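I have been buying storage totes for longer than I care to admit, and most of them have disappointed me in the same way. They look sturdy on the shelf at the store, they hold up fine for a summer, and then one cold morning in the garage you lift one by the rim and a crack runs down the side. So when I finally gave up on the cheap ones last fall and ordered a pair of the deep Endovberg totes, I was hopeful but not exactly trusting. I've now lived with them for a full year, and I thought I'd write down how it has gone, for anybody standing where I stood with a garage full of broken plastic.

## What I use them for

One holds the camping things (tent, two sleeping pads, the stove, that awful tangle of guy lines I keep meaning to sort), and the other has had a more varied life. It started out with Christmas lights and wreaths, did a spell as a toy bin when my sister's kids stayed with us, and has spent the past few months full of potting soil, which I suspect is harder on a tote than anything else I own. Soil is heavy, and it gets into every groove!

The Endovberg is a plain thing with straight sides and a flat bottom. I like the straight sides very much. My old Zavero totes tapered so sharply toward the bottom that you lost a surprising amount of room, and a square box set inside one always ended up wedged halfway down. You give something up for that, of course, and I'll get to it.

## Lifting and carrying

The handles are the best part. They're molded into the rim with a rounded underside, so you can carry a full load from the garage to the car without those red lines across your fingers. My hands aren't what they were, and I notice this sort of thing more every year. With the soil in it I wouldn't try to go far, but I can drag it across the concrete and the bottom has only picked up some light scuffing.

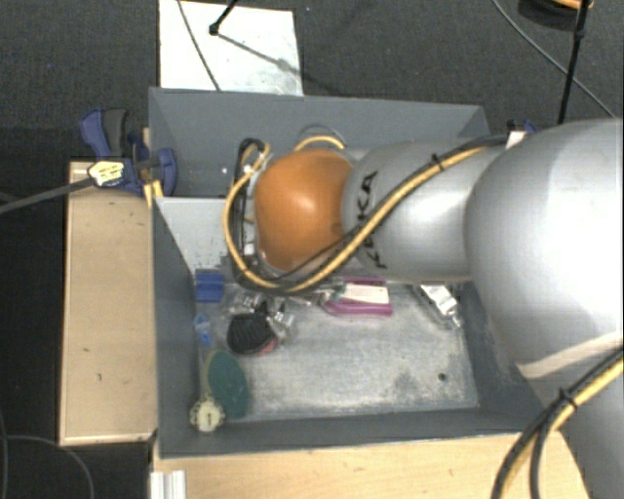

The rim doesn't bow outward when you lift, either, and that was always the first sign of trouble with the old ones. I did leave the camping tote out on the back porch through most of January, partly from laziness and partly because I was curious, and when I brought it in the corners were as good as new. I gave it a few hard knocks with my knuckles while it was still cold and it gave a nice dull thud.

## The lid

Now for my complaint, and it's a fair-sized one. The lid is only so-so. It snaps down on the two short ends, but the long sides just rest there, and if you've filled the tote right up to the top the middle lifts enough to let in dust and the odd spider. I've taken to running a strap around the camping one. The lids from Cirar, which I have on a couple of smaller boxes in the hall closet, close with a proper click on all four sides, and I do wish Endovberg would take a look at how they did it.

Stacking is where the straight sides catch up with you. Full and lidded, they sit on top of one another beautifully. Empty, they won't nest at all, so a pair of them takes up just as much floor in June as it does in December. If you only need storage for part of the year and you're short on space, think about that before you order. The tapered Minhas totes tuck into each other neatly, and a neighbor of mine swears by them for that reason alone.

## Cleaning

I hose mine out on the driveway, give them a wipe with dish soap, and leave them upside down in the sun. The smooth inside makes this quick work. There's a shallow channel under the rim that holds water, though, so tip it both ways before you put anything back in. I learned this with a stack of picnic blankets and had to wash every one of them again.

## Would I buy them again?

Yes, and I probably will before the holidays, with the wreaths now homeless on account of the potting soil. They cost more than the grocery store kind, and I grumbled when I paid for them, but I've thrown away enough cracked plastic over the years that I don't grumble about it now. I'd take off one star for the lid and leave it there. If you get the pair, buy a couple of cheap straps at the same time.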